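Turnover repairs between tenants: flat rate or hourly?

bakos_rentals
We manage 23 units, mixed residential and small office. Nesotier quoted a flat $1,101 per turnover: patching, door hardware, caulk, minor plumbing. Their hourly rate is $66 with a 2-hour minimum. Which holds up better?

dgauthier
Hourly. Most of our office turnovers need around six hours. At your rate the flat quote is far too high.

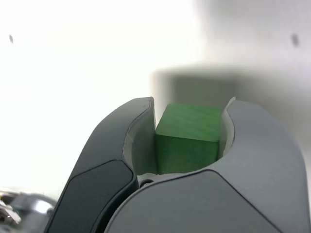

Green block between the gripper fingers

roka_props
Disagree. Hourly works until a valve fails behind a wall. Check whether the flat quote includes materials — ours did, and it changed the math.

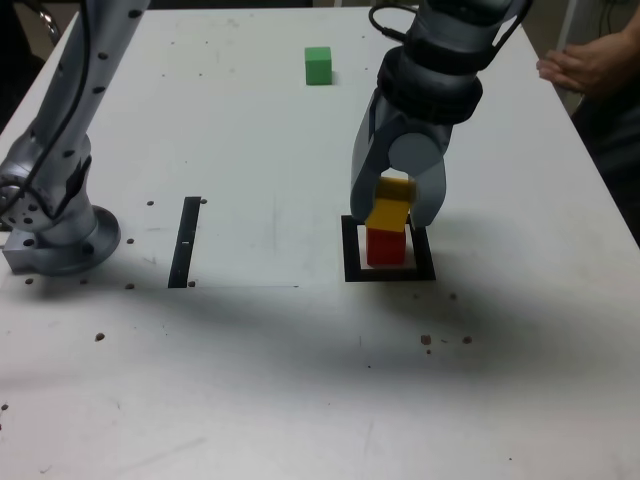 It also capped return visits at one per unit, so read that clause before you sign.

dgauthier
A cap on visits is my objection. You pay a premium and still carry the risk.

bakos_rentals
Materials are excluded over $66. Going hourly for August and logging every call.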